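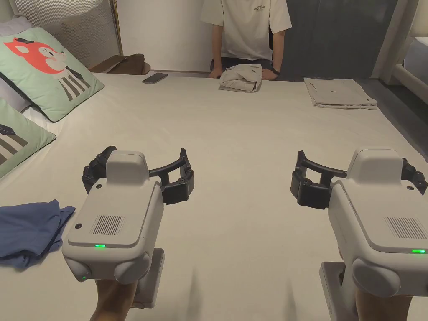
Right, wardrobe sort-out day! Everything gets folded on the big bed, because the pale sheet makes it so easy to see what you've got.

Two of us on it this time, which makes it so much nicer than doing it alone with a podcast.

The beige pile is my favourite bit (I know, I know). All those khaki and sandy colours look like one big lump until you start folding, and then you find a shirt you forgot you owned!

Folding tip I swear by: face down, sleeves in, then bottom hem up to the collar in two goes. You get a flat rectangle that sits properly in a drawer. Works on nearly every shirt I've tried it on.

The blue stuff is still in a heap in the corner of the bed. It can wait. Blues are going in the Skarnura drawers, once I've got the bottom one to slide again.

Anything I haven't worn in 2 years goes in the bag for the Baltness swap shop. They take shirts and trousers all through March, and they're lovely about odd buttons.

Keeping the Le Goff jumper though. Yes, it has a hole. I'm going to learn to darn!

Socks tomorrow morning. Send me your sock methods please, I've only got the ball one and it ruins the elastic.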